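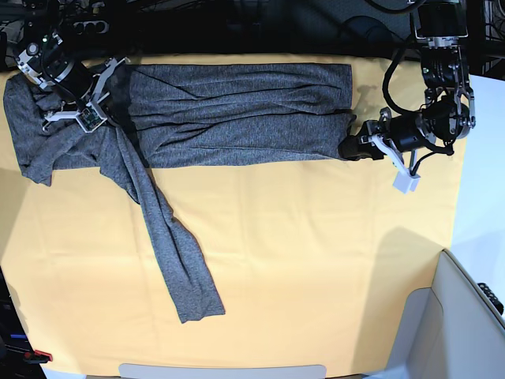 Shirt folding: relabeling vs. more demos

siebe_v
We finished the comparison I mentioned in September. Same policy, same two arms, same yellow tablecloth. Set A is 300 teleop demos of shirt folding. Set B is the same 300 with every regrasp labeled as its own segment. Trained on B, the policy folded 59 percent of the test shirts to our standard. Trained on A it was well below that. I can post the label format if people want it.

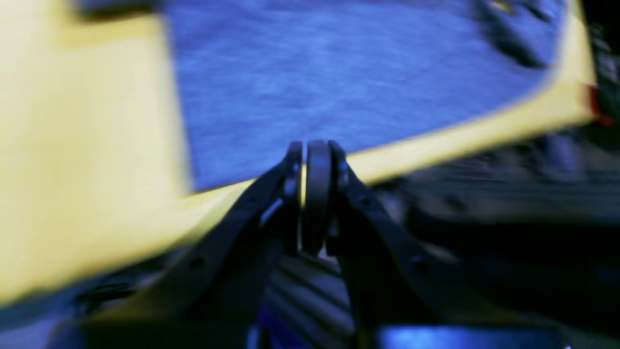

The wrist views went in at the same rate as the overhead view for both sets. We didn't filter for blur in either one.

garg_fan
How many seeds?

siebe_v
2 per set. I know.

menley_lab
Then I wouldn't call it a result yet. When we did towels at Menley the spread between seeds was bigger than most of the changes we were testing. Also, what counts as folded? Your overhead view can't tell a good fold from a rumpled strip if you only score the outline.

siebe_v
Scored by hand from the overhead stills, by Carter and me separately. A shirt like the one below is a fail for both of us. 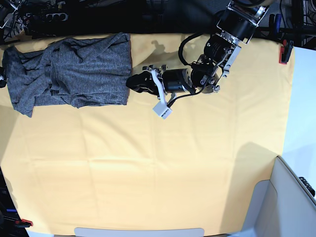

Overhead view, gray knit bunched at the upper left of the cloth.

cthibodeau
Carter Thibodeau here, the other scorer. We disagreed mostly on sleeves. Siebe passes a shirt with a sleeve out if the body is square. I don't. The 59 uses my rule.

wokero
I'd argue with the premise. Labeling took you how long? In that time you could have recorded more demos, and in my experience more demos wins.

siebe_v
Over 1633 segments, so it wasn't quick. Fair point, we didn't match for labor. Set C would be extra demos with no labels. I'll run it if I get the arm time.

menley_lab
Run C with more seeds or skip it.

dremby
Does the labeling help on the wrist cameras too, or only overhead? Knit fabric up close all looks the same to our encoder.

cthibodeau
Haven't separated them. Typical wrist view attached, the blue one is harder than the gray in my opinion.

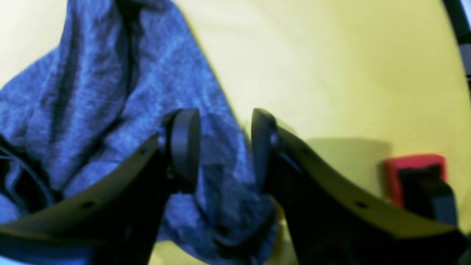 Wrist camera, blue fabric behind the fingers.

dremby
Thanks. I'd drop the overhead view and rerun B before doing C.

wokero
Disagree, do C first.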